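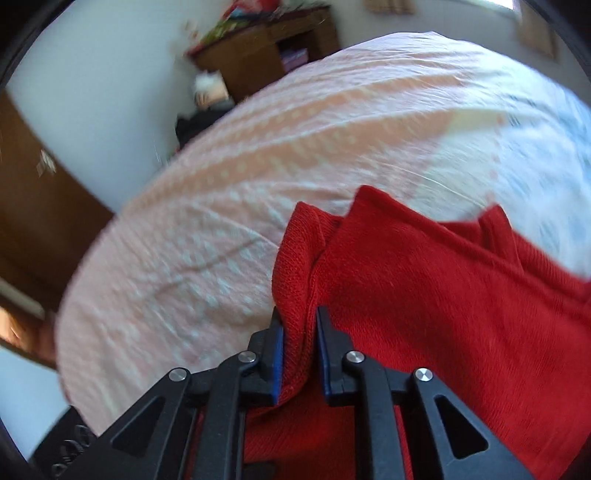
Home News Visits Workshops Library Contact

Visits > Mills and makers > Hokby open day

Print this page | E-mail this page

A day at the Hokby mill

Angharad Foulkes, 28/02/2023

I have wanted to get inside the Hokby mill ever since I first bought a cone of their yarn, so when the open day was announced I put my name down the same evening and then told everyone I knew, several times over. It runs once a year, in February, when the order book is a bit thinner and they can spare people to walk visitors round. Places are free but you do have to book, and you get either a morning tour or an afternoon one. We were on the morning tour, which starts at 9, and I would pick that one again because the machines all stop for dinner and the afternoon people told us they had a long wait before anything got going.

We went up by train the day before. The last bit of the journey follows the river and you can see why there were mills all the way along it, every bend seems to have a weir and a big stone building with its windows in rows. Most are flats now, or empty. Hokby is the only one still spinning. From the station it's a walk of 11 minutes if you go by the towpath, longer by the road, and the towpath was muddy enough that I was very glad of my boots. Lina Sleiman, who came with me, was in white trainers. We won't say any more about those.

The tour starts in the old wool store, where there was tea in an urn and shortbread, and a table with fleeces rolled up on it that you were allowed to open out and put your hands in. I could have stayed there all day! Karim Daher does the sorting, and he showed us how he judges a fleece by pulling a lock out, holding it up to his ear and giving it a sharp tug. If it crackles, the fibre is weak and the fleece goes in with the carpet wool. If it gives a little ping, it's sound. We all had a go, and there was a good minute or two of grown adults standing in a cold shed listening to sheep hair. He also showed us the difference between wool from the shoulder and wool from the back leg, and I had no idea it could vary so much on one animal. The shoulder was soft and crimped, and the leg was more like something you'd scrub a pan with.

After that we went through to scouring, where the wool is washed. It is hot and smelly in there and I loved it. The raw wool goes in at one end the colour of old string and moves through one long tank after another, pushed along by rakes, and the grease gets skimmed off and sold. They let us smell the grease. It was very strong (think of a wet sheep and a church candle) but my hands were lovely afterwards.

Carding is upstairs. You have to keep well back behind a yellow line, and you can't really hear the guide over the noise, so they give you a sheet to read before you go in. The carding machine is a Nseir, a huge green iron thing that was put in by the present owner's grandfather, and it has rollers covered in thousands of little wire teeth, all turning against each other at different speeds. Wool goes in as tufts and comes out the far end as a web so thin you can see your hand through it. Then the web gets split into soft ropes, with no twist in them at all, and if you breathe on one it falls apart. I've hand carded for years with a pair of bats on my knee and I stood there with my mouth open.

The spinning floor was the part I had been waiting for. They run two kinds of machine, a ring frame for the ordinary yarn and an old mule for the special orders. The mule is the one to see. The whole carriage rolls out across the floor on rails, drawing the yarn out and twisting it, then it stops, seems to think about it, and rolls back in again winding on as it goes. It makes a sort of sigh. Austra Laur has looked after it for 30 years and she walks up and down alongside it joining broken ends with a flick of her fingers, never once stopping what she was saying to us. I asked her how long it takes to learn the join and she said she'd let me know. She did let me try one on a piece of waste yarn. Mine looked like a slug.

We asked her a great many questions and she was very patient. Somebody wanted to know why mule yarn costs more, and she explained that it's much slower, and that the yarn comes out a little softer and loftier because it's drawn out while it's being twisted. I bought some in the shop later and I think I can feel the difference, though I may just be feeling what I paid for it.

Dinner was in the canteen with the people who work there. Soup, bread, a very good cheese and onion pie. We had brought sandwiches, not realising, and ate them as well.

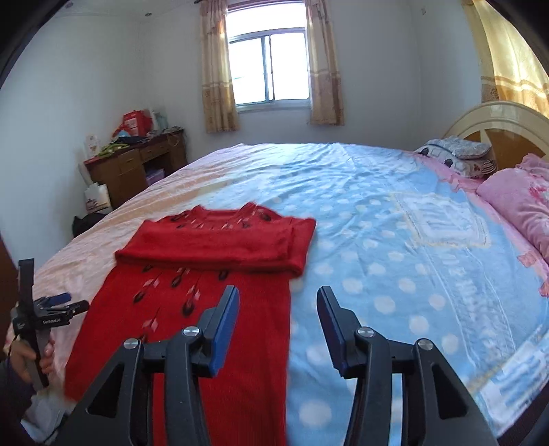 Red knitted jumper laid flat on the bed, sleeves folded across the chest.

In the afternoon you can wander about by yourselves in the parts that aren't roped off, and most of us made straight for the dye house. Hokby used to send all its yarn away to be coloured but they brought it back in house a while ago, and Buppha Chaimongkol came to run it. She has a wall of shade cards going right back to the beginning, little twists of yarn stuck down with the recipe written next to each one in whatever ink was to hand. Some of the names are wonderful. There is a brown called Kettle and a grey called Tuesday's Sky Again, or at least that's what we decided the handwriting said.

She was doing a red while we were there. Reds are a nuisance, apparently, because they take up the dye so fast that the first bit of yarn to touch the bath can grab more than its share, and you get a patchy hank. So the bath is brought up to heat very slowly and the hanks are kept turning on their poles all the while. She pulled one out for us to look at, dripping and nearly black, and said that we'd be surprised by how it dried. Then she fetched one from yesterday's batch, off the rack, and we were!

I asked about washing things at home, as I always do, because I have felted more than one good jumper in my life and I'd like to stop. Her advice was cool water, a drop of something mild, no rubbing, and don't let it run under the tap. Squeeze it in a towel and dry it flat. If a red still bleeds into the water after several washes, a soak with some white vinegar in it won't hurt, but she thought it mostly made people feel better. She doesn't hang knitwear up at all, ever. Fold it, put it in a drawer, and put the drawer somewhere you'll remember to look for moths.

There's a small finishing room as well, where woven cloth comes back from a weaver called Putevton further up the valley to be washed and pressed. We only had a quick look through the door. The press was going and the whole room smelt like ironing, and there was a length of blue and oatmeal check coming off it that Lina is still talking about.
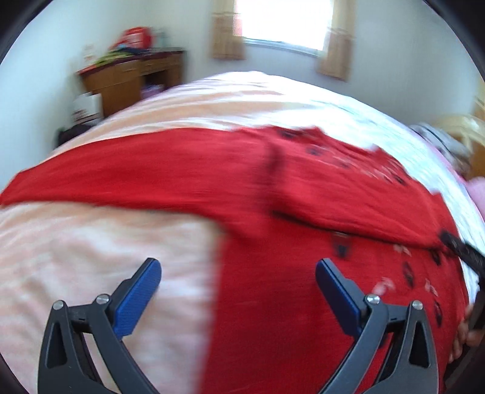 PRACTICAL DETAILS

Getting there. Train is easiest. There is parking in the mill yard on open day but it fills up early, and the lane is narrow with a nasty bend by the bridge. If you come by bus, the 5 stops at the end of the lane. Ask for the mill and not the village, as they are further apart than you'd think.

What to wear. Flat shoes that cover your toes, and hair tied back. No scarves on the carding and spinning floors, and they do mean it, there are pegs by the door and you have to leave them there. I found this quite hard as I had worn my best one specially. Layers are a good idea because the wool store is freezing and the scouring room is like a bath.

Noise. Ear defenders are handed out and they have small ones for children. Under eights aren't allowed upstairs, but there was a felting table in the wool store with soap and warm water which looked like more fun than anything we did.

Getting about. The ground floor is all level. There is a goods lift to the spinning floor which visitors can use if they ask at the desk, and the staff were very nice about it. The dye house has a wet floor and a high step.

The shop. Bring a bag, bring two. Cones, hanks and odd lots by weight, plus blankets with small faults that I could not find however hard I looked. They also sell the wool grease in tins, under the name Sumov, and it's marvellous on cracked knuckles. Cards are fine in the shop but the canteen is cash only.

Staying over. We had a room in the town for two nights, a short way from the station, and were glad of the second one as we were in no state to travel home after all that standing. Breakfast was early enough for the morning tour and the landlady has spun Hokby wool herself. She told us to take the footpath back over the hill instead of the towpath, which we did the next day, and from the top you can see the mill chimney and the whole run of the river, with the tenter fields behind where the cloth used to be stretched out to dry. A few of the stone posts are still standing. There's a bench, and a flask of something hot would go down very well there in February.

Booking for next year opens in the autumn and you need to ring the mill office, as they don't take names by e-mail. Lina and I are already going. If anyone else from the group would like to make up a party, tell me at the next meeting and I'll ask for us all to be put on the same tour. And if anybody has a pattern that would suit mule spun four ply in quite a lot of Kettle brown, please bring that too.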